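Skornley Residents' Newsletter

Shared kitchen: new booking rules and the August closure

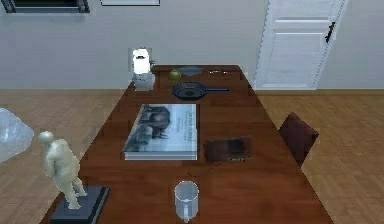

The shared kitchen on the ground floor has been open to all households since last August, and bookings have grown enough that the old paper sheet on the door no longer works. Two groups turned up for the same evening twice in January. From Wed 3 February all bookings go through the front office, either in person or by phone.

A booking lasts up to 90 minutes. If you need longer, ask for two slots in a row when you book. Each household can hold 2 bookings at a time. Once you have used one, you can make another. Birthday parties and family meals are fine, but please give the office the number of guests so that the room next door can be opened if it is needed. The limit for both rooms together is 40 people.

There is no charge for residents. Outside groups pay by the slot and need a resident to sign for them. Rasmus Venckus at the front office has the form.

Cleaning

The cleaning contract with Huvar covers the floor, the windows and the bins. It does not cover dishes, the oven or the refrigerator. Wash and dry what you use, wipe the oven if something has spilled, and take leftover food home. Food left in the refrigerator without a name and apartment number is thrown out on Friday mornings.

Several people have asked about the dishwasher. The repair was quoted at 410 euros, and the house meeting agreed to pay for it from the common fund. The part is on order. Until it arrives, please leave the dishwasher switched off, even if it seems to start normally.

Lost property

A blue casserole lid, a child's rain jacket and a set of measuring spoons are at the office. They will be kept until the end of the month.

Monday soup

Laimutė Koppel and Hryhorii Zhuravel are running the Monday soup lunch again. It starts at noon and you don't have to book. Bring your own bowl if you can. They would like help with peeling and chopping from ten o'clock, and anyone who can lend a large stock pot should call at Laimutė's door on the second floor.

August closure

The kitchen will be closed for the whole of August while the water pipes on the ground floor are replaced. The laundry room stays open. If you have already asked for an August date, Rasmus will contact you to find another one.

Questions about the pipe work go to Piret Mägi, who is dealing with the plumbers.

Contact: Skornley front office, ground floor | © Skornley Residents' Association | Back to top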